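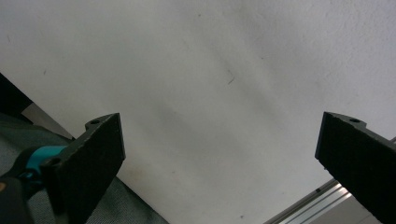 Drimum wants 3000 grabs by July

12/16/21 – Robot maker Drimum has started paying people to pick up small things with a hand-held gripper, over and over, so its software can learn how to do the same.

The company says it needs 3000 good examples before it will let the program try on its own. So far it has 1878. The goal is to get the rest in by July, and Osvaldo Santoro, who runs the project, thinks that is doable. "Slow days happen. Somebody gets a sore wrist, a battery dies, you lose a morning," he said Thursday.

The way it works – a person holds the gripper, squeezes, lifts, puts the thing down someplace else. A camera on the gripper records all of it. Each try is saved as one example. No lab needed, people can work from home or wherever they like.

Not every try makes the cut. Another 513 were thrown out, mostly for blur or becuase the hand moved too fast. Those aren't part of the 1878.

Toy bricks are the current job. Big ones, the kind made for toddlers. Easy to see, hard to break. 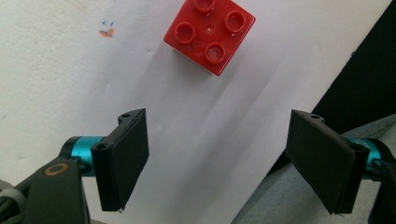 A red toy brick and the open gripper during collection for Drimum.

Lindiwe Maluleke checks the recordings. She watches each one at double speed and marks the moment the fingers close. She said the approach matters as much as the grab. "If everyone comes in from the same side, the program only learns that side. I send people notes. Go left. Start higher. Start with nothing in view and go find it."

Collectors are told to change the spot and the angle between tries, and to leave the background alone. Clean lab tables made an earlier version too picky, Santoro said. It did fine in the office and fell apart in a real living room.

Pay is by the accepted example. Drimum would not give the rate.

Two other firms, Gostetti and Tedholm, have asked to use the finished set. Talks with Gostetti are further along, Santoro said, but nothing is signed yet. Tedholm did not return a call by press time.

Next up after bricks is cups, then folded cloth. Sign-ups for the cup round open next month at the Drimum office in Colombo, and new collecters get a short training first.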